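Magnusson地区法院裁定合并审理Jalik听力损害索赔案

2024年5月12日

Magnusson地区法院民事庭日前作出程序性裁定，准许将患者就口服药物Jalik所致听力损害提起的多宗索赔案件并入同一程序集中管理。裁定书载明，目前已向法院登记的索赔申请约600宗，被告均为该药物的生产商Hondimel制药公司。自裁定公告之日起60日内，尚未登记的患者可以向法院书记处或者通过其代理律师提交登记表。

Jalik用于治疗慢性关节炎症，为处方药，一般由风湿科或骨科医生开具，患者通常需要较长时间连续服用。原告方主张，部分患者在服药期间出现持续性耳鸣、高频听力下降及言语辨识困难，其中一部分人在停药后症状仍未消退。原告方同时主张，生产商在收到临床医生的不良反应报告之后，未能在合理期限内修订药品说明书，致使处方医生和患者在缺乏充分信息的情况下作出用药决定。

Hondimel制药公司在答辩状中否认上述主张。该公司认为，Jalik的说明书已在“其他不良反应”一节列明耳鸣，现有资料不足以证明药物与永久性听力损失之间存在因果关系，且涉案患者中有相当一部分人年龄较大，或者同时使用其他已知可能影响听力的药物。该公司表示尊重法院的程序安排，并将在规定期限内提交所需文件。

本次裁定只涉及程序事项。法院在裁定书中说明，合并管理的目的在于避免就相同的科学问题和相同的公司文件重复举证，减少当事人的诉讼开支，并使不同案件中的程序处理保持一致。各原告的诉讼请求在法律上仍然彼此独立，每名原告须就本人的用药情况、损害程度及损失数额分别举证。任何一宗案件的和解、撤诉或者判决，均不当然对其他案件产生拘束力。

根据裁定，案件审理分为两个阶段。第一阶段处理共同问题，包括药物在通常剂量下能否引起听力损害、生产商何时知悉或者应当知悉相关风险，以及说明书的措辞是否足以提示该风险。第二阶段处理个别问题，即各原告的损害是否由服用Jalik所致，以及赔偿的范围和数额。第一阶段的专家意见书须由双方同时交换，法院可以依职权另行指定一名听力学专家，就双方意见的分歧之处提出书面说明。

法院同时决定先行审理两宗示范案件，开庭时间定于9月。示范案件由双方各提名一宗，经法庭审查后确定。法庭在审查时将考虑原告的用药时间、听力检查记录是否完整，以及案情对其他案件是否具有代表性。示范案件的判决作出后，法庭将召集双方讨论其余案件的处理方式，包括是否进行调解。

Skalteck律师事务所代理了已登记原告中的多数人。该所律师Matvii Melnychuk在裁定公布后发表书面声明，对合并管理表示欢迎。声明称：“许多当事人已经为此等待较长时间。集中程序使我们能够一次性取得生产商的不良反应档案，并由同一组专家作出评估。我们提醒患者，登记只是保全权利的第一步，个人的医疗记录仍需尽早整理。”

Hondimel制药公司药物安全事务主管Veronika Bíró在该公司的声明中表示：“患者安全是本公司一切工作的前提。我们持续收集并评估所有不良反应报告，并依照规定向主管机构通报。正在服用Jalik的患者如有疑问，应当咨询主治医生，不应自行停药。”

就文件开示事项，双方此前存在较大分歧。原告方要求Hondimel制药公司提交自该药上市以来的全部听力相关不良反应报告、内部安全评估会议纪要，以及与说明书修订有关的往来函件。Hondimel制药公司以涉及患者隐私及商业秘密为由，请求将范围限于最终定稿的安全评估报告。法院在裁定中采取了折中的做法：不良反应报告应当全部提交，但须隐去可识别患者身份的信息；内部会议纪要应当提交与听力损害、耳鸣及前庭功能有关的部分；与生产工艺和定价有关的内容可以不予提交。双方如对某一文件是否属于开示范围有争议，应当先行书面协商，协商不成的，由负责程序管理的法官裁定。

所有开示文件将存放于双方共同使用的电子文件库。文件库的建立和维护费用暂由双方平均负担，最终负担方式由法院在终局判决中确定。参与案件的律师、专家及其工作人员须签署保密承诺书，未经法院许可，不得将文件用于本程序以外的用途。 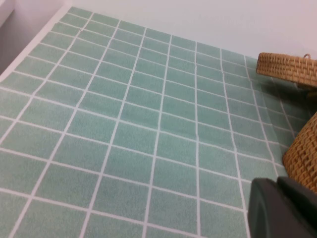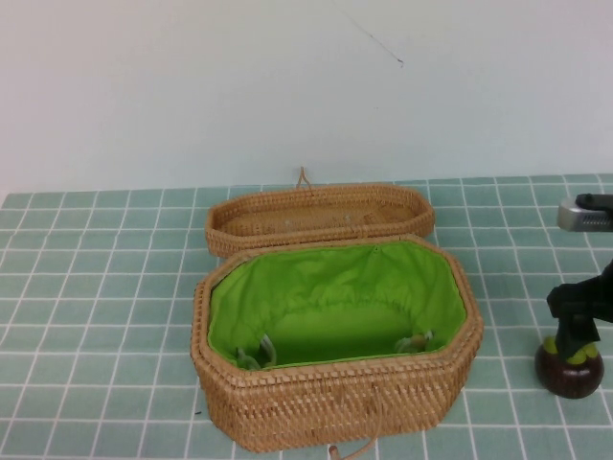 曾经服用Jalik但尚未提起诉讼的患者，应当如何参加本程序？

患者应当在公告规定的期限内填写登记表，连同身份证明、能够证明用药事实的处方或者购药凭证，以及已有的听力检查报告，一并提交至法院书记处。已经委托律师的，由律师代为提交。暂时无法取得全部材料的，可以先行提交登记表，并注明缺少的材料及预计补交的时间。

法院书记处就登记事项作出如下说明。登记表须写明开始服药和停止服药的时间、处方医疗机构的名称、每日剂量，以及首次出现听力症状的时间。申请人无法确知准确日期的，可以填写月份，但应当注明该时间系根据记忆填写。登记表由他人代填的，应当附授权书。未成年人或者不能独立办理事务的成年人，由其法定代理人提出申请。患者已经去世的，其继承人可以提出申请，同时提交继承关系证明。

登记本身不收取费用。登记亦不等同于正式起诉，登记人在第一阶段结束前可以随时书面撤回，撤回后不影响其依法另行主张权利。依照裁定，自登记表被书记处接收之日起，登记人的诉讼时效中止计算，至第一阶段裁判生效之日恢复。逾期未登记的患者仍可单独起诉，但不适用上述时效中止的规定，其案件能否并入本程序，由法庭视审理进度决定。

关于听力检查，裁定书附件对可以接受的检查项目作了规定。纯音测听报告为必备材料，言语测听和耳声发射检查报告如已具备，应当一并提交。检查须由具备相应资质的医疗机构进行，报告上应当载明检查日期、设备校准情况和检查人员签名。用药前曾做过听力检查的，无论检查目的为何，均应提交该次报告，以便专家比较用药前后的变化。缺少用药前检查记录并不导致登记无效，但可能影响个别因果关系的判断。

对于同时使用其他药物的原告，附件要求提供完整的用药清单。被告在答辩中已提出，某些抗生素、利尿剂和化疗药物同样可能损害听力，专家须在意见书中对此逐案说明。长期处于噪声环境中工作的原告，还应当提供工作经历以及用人单位保存的职业健康检查记录。原告方对该项要求没有提出异议，但请求法院允许在示范案件以外的案件中延后提交，法院予以准许。

在费用方面，裁定书要求原告代理律师向每名当事人书面说明收费方式，包括共同费用如何分摊、败诉时当事人可能承担的费用，以及和解时律师报酬的计算依据。该书面说明应当由当事人签字确认，并留存备查。法院指出，当事人有权更换律师或者自行参加程序，共同程序中的首席代理律师不得以合并管理为由限制当事人的该项权利。首席代理律师由登记原告的代理律师协商推选，并报法庭确认。在确认之前，Skalteck律师事务所暂行联络职责，负责向其他代理律师转送法院通知。

裁定书还就对外宣传作出规定。律师事务所在招揽登记时，不得声称赔偿结果已经确定，不得使用可能使患者误以为广告来自法院或者医疗机构的名称和标志，也不得建议患者改变治疗方案。广告中提及Jalik可能的不良反应时，应当以清晰可辨的文字提示患者在停药或者减量之前咨询医生。法院称，此前曾收到患者来函，反映在接到不明来源的电话后对是否继续服药感到困惑，故有必要作出上述规定。对于违反规定取得的登记，法庭可以要求代理律师重新向当事人作出说明，并取得其书面确认。

在药品说明书方面，Hondimel制药公司在诉讼期间已向主管机构提交修订申请，拟将“耳鸣及听力下降”移至“需要特别注意的不良反应”一节，并增加长期用药患者定期检查听力的建议。该申请尚在审查之中。该公司在提交申请时声明，修订系出于审慎考虑，不构成对任何法律责任的承认。原告方则表示，将在第一阶段审理中就修订的时间和内容提出意见。对于说明书的事后修订能否作为证明先前提示不足的证据，法庭将在听取双方书面意见后另行裁定。

双方已就专家人选的范围进行初步沟通。原告方拟聘请听力学、药理学和流行病学方面的专家，被告方除上述领域外，还拟聘请风湿病学专家，就Jalik的治疗效果及同类药物的风险水平提供意见。法院要求专家意见书公开所依据的原始数据和统计方法，并披露专家与任何一方在过去是否存在雇佣、咨询或者研究资助关系。仅以文献综述为依据的意见，须列明检索范围和排除文献的理由。

部分原告的保险机构已经通知法院，拟就其为患者支付的诊疗费用和助听器费用行使追偿权。法院认为，该类请求与原告的损失数额密切相关，应当纳入第二阶段一并审理，保险机构在第一阶段可以旁听，但不得单独提出证据。原告在登记时应当如实填写是否已从保险机构获得给付，以及给付的项目。

当事人对本次裁定不服的，可以就文件开示和费用分摊两部分申请复议，其余部分不得单独提出异议。复议期间不停止裁定的执行，但法庭认为有必要暂缓提交特定文件的除外。Hondimel制药公司尚未表明是否申请复议。Skalteck律师事务所表示，该所代理的原告不申请复议。

裁定书全文、登记表及填写说明可以在Magnusson地区法院书记处查阅和领取。书记处工作人员可以解答登记手续方面的问题，但不提供法律意见，也不就个人健康状况或者用药作出任何建议。登记材料可以当面递交，也可以邮寄，邮寄的以寄出日邮戳为准。材料不全的，书记处将书面通知申请人补正。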